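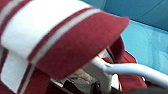

赤地に白縞の布地

会員掲示板 > 衣類・繊維の保管 > 共用保管場所における夏季の衣類管理について
閲覧数 434

投稿者:flurent_soumu
平素より当掲示板の運営にご協力を賜り、厚く御礼申し上げます。
弊事業所(Flurent)では、例年6月の衣替えに合わせ、職員用の上着および備品の布製品について保管方法を見直しております。本年度は防虫剤の取扱いを統一したく、会員各位のご意見を伺いたく存じます。
現行の手順は次のとおりです。

一、長期間着用しない上着は、各自が洗濯またはクリーニングを済ませたうえで保管する。
一、クリーニング店の包装は保管前に取り外す。
一、防虫剤は事業所が一括で購入し、更新日を管理票に記載する。
一、膝掛け等の備品は総務が取りまとめ、収納箱に入れて保管する。

このうち三番目の項目につきまして、同一の収納内に異なる種類の防虫剤を持ち込む職員があり、対応に苦慮しております。他の会員におかれましては、どのような規定を設けておられますでしょうか。

投稿者:nuno_hokan
ご投稿の件、当方の規定をお知らせいたします。
パラジクロルベンゼン、ナフタリン、樟脳の三種は併用により薬剤が溶け、衣類にしみを生じるおそれがあるため、当施設では個人による持込みを全面的に禁止しております。使用するのはピレスロイド系の製品のみで、銘柄は年度当初に告示いたします。臭気に関する申出も、この方式に改めてから大幅に減少いたしました。
なお、ピレスロイド系であっても、銅を含む金属製のボタン等には変色の可能性がございますので、製品表示の確認は必要です。

投稿者:haugland_kanri
Haugland管理室です。上記のご意見に概ね賛同いたしますが、全面禁止という点については慎重であるべきと考えます。
毛皮や和装品のように、所有者が従来から樟脳を用いてきた品については、薬剤を切り替える際に十分な風通しの期間を要します。規定のみを先行させた場合、前の薬剤の成分が残ったまま新しい薬剤と同じ収納に入る事態が生じかねません。当室では経過措置として2週間の陰干しを定め、その期間は共用の収納への持込みをお断りしております。
また、防虫剤よりも湿度の管理が先決であるとの立場から、梅雨の間は扉の開放を日課としております。 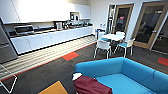 湿度計は安価なもので差し支えございませんが、設置位置には注意を要します。扉の近くに置いた場合と奥の下段に置いた場合とでは表示が相当に異なり、当室の昨年の記録では、雨天の日に奥の下段で97%を示したことがございました。当該箇所に置いていた毛織物にはかびの発生が認められ、専門業者に処置を依頼しております。以後、下段には化学繊維の品および樹脂製の用具以外は置かないことといたしました。

投稿者:nuno_hokan
haugland_kanri様のご指摘について、一点申し述べます。
経過措置の必要性は理解いたしますが、和装品や毛皮を職場の共用収納に置くこと自体が想定しにくく、そのために例外規定を設ければ、管理票の運用が煩雑になるものと存じます。例外は個別の申請によって扱い、規定の本文は簡潔に保つべきではないでしょうか。
97%という数値につきましても、測定器の誤差を考慮する必要がございます。安価な湿度計は高湿度の領域で精度が落ちるものが多く、その値のみをもって下段の使用を制限することには疑問が残ります。

投稿者:haugland_kanri
測定器の誤差についてはご指摘のとおりです。ただし、かびの発生は現物により確認しており、制限の根拠は数値のみではございません。この点は見解を改める予定はございません。
例外規定の扱いについては、個別申請とする案にも合理性があると考えます。持ち帰り検討いたします。

投稿者:ernevis_seni
Ernevis繊維相談窓口より、洗濯の段階について補足いたします。
虫害の多くは、皮脂や食べこぼしの付着した箇所から生じます。外見上の汚れがない品であっても、一度着用したものは洗浄のうえ収納することが原則です。特に襟、袖口、前立ての三か所は、前処理を施してから洗うことが望ましいと存じます。
濃色と白を組み合わせた布製品は、浸け置きの間に濃色が白場へ移ることがございます。白布に洗剤液を含ませて目立たない箇所に押し当て、色の移りを確認してから洗ってください。移りが認められた場合は家庭での洗濯を避け、取扱表示を添えて店舗へご相談ください。
糊付けは虫およびかびの養分となりますため、保管前には行わないようお願いいたします。

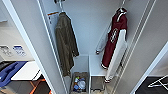 最終更新:2022年5月31日(投稿者による編集)

上着を吊るして保管する場合は、肩の厚みに合ったハンガーを用い、隣の衣類との間に拳一つ程度の間隔を設けてください。間隔が不足いたしますと、防虫剤の成分が行き渡らず、折りじわも残りやすくなります。防水加工を施した上着については、高温多湿の環境で裏面の樹脂が劣化し、剥離やべたつきを生じる例がございます。こうした劣化は修復が困難であり、当窓口でも返却のみの対応となる場合がほとんどです。
防虫剤の成分は空気より重いものが一般的ですので、吊り収納では上部に、箱による収納では衣類の上に置くことを基本としてください。

投稿者:grulard_bihin
Grulardの備品担当でございます。初めて投稿いたします。
収納箱に防虫剤と乾燥剤を同時に入れてもよいものか、部内で意見が分かれております。シリカゲルは防虫剤の効力を弱めるとの説明を受けたことがあり、当方では現在、乾燥剤の使用を見合わせております。ご教示いただけますと幸いです。

投稿者:ernevis_seni
お尋ねの件、乾燥剤との併用は一般に差し支えないものとしてご案内しております。ただし、塩化カルシウムを用いた除湿剤は、転倒により液が漏れますと、皮革や毛製品に著しい縮みを生じさせることがございます。衣類と同じ箱には入れず、収納の床面に水平に置いてください。

投稿者:nuno_hokan
当施設では、箱の中にはシート状の乾燥剤を用い、天日で再生して2年を目途に交換しております。再生の時期は防虫剤の更新日と揃えておくと、管理票への記載が一度で済みます。

投稿者:flurent_soumu
各位より詳細なご回答をいただき、誠にありがとうございました。
弊事業所といたしましては、防虫剤をピレスロイド系に統一し、個人による持込みは申請制とする方向で改定案を作成いたします。陰干しの期間については、haugland_kanri様の例を参考に定める所存です。下段の使用制限に関しましては、ご意見が分かれておりますので、奥と手前の双方に湿度計を設置し、梅雨明けまでの記録を確認したうえで判断いたします。
改定案の様式をご希望の会員は、本掲示板の連絡欄よりお申し出ください。

投稿者:haugland_kanri
様式の送付を希望いたします。湿度の記録につきましても、差し支えなければ後日ご共有いただきたく存じます。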